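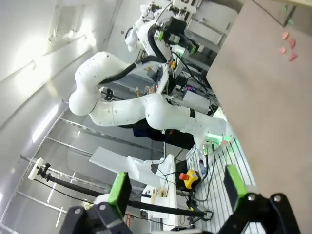
How long does the buttercream need before the tiers can be stacked? Overnight in the cold room, going by this week's dummy run, with the icing firm enough that a clean fingertip leaves no mark.

Jan 29, 2025

Workshop notes, Lacerda wedding cake. I finally got all 4 tiers standing straight (hooray!) after moving the dowels in a bit on the bottom one. Cauã Vieira thinks the second tier still leans to the left, and he may be right, so I'll check it again with the long level before I write anything down as settled. The bride wants sugar peonies all down one side and nothing on the other - a lovely idea, but it puts the weight where I least want it.

Petals: rolled thinner than last time and dried over spoons. I lost 14 of 41 to cracking, mostly the big outer ones. Next batch gets a little more fat kneaded in.
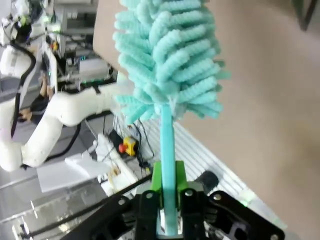

Getting it to Clistby

The hall is up a gravel drive, so the top two tiers travel boxed and go on once we're there. Cauã is driving and I'm holding my breath the whole way! Still to do: ring Bonitz about the cake stand, and ask whether the Lakby ribbon comes in a warmer ivory.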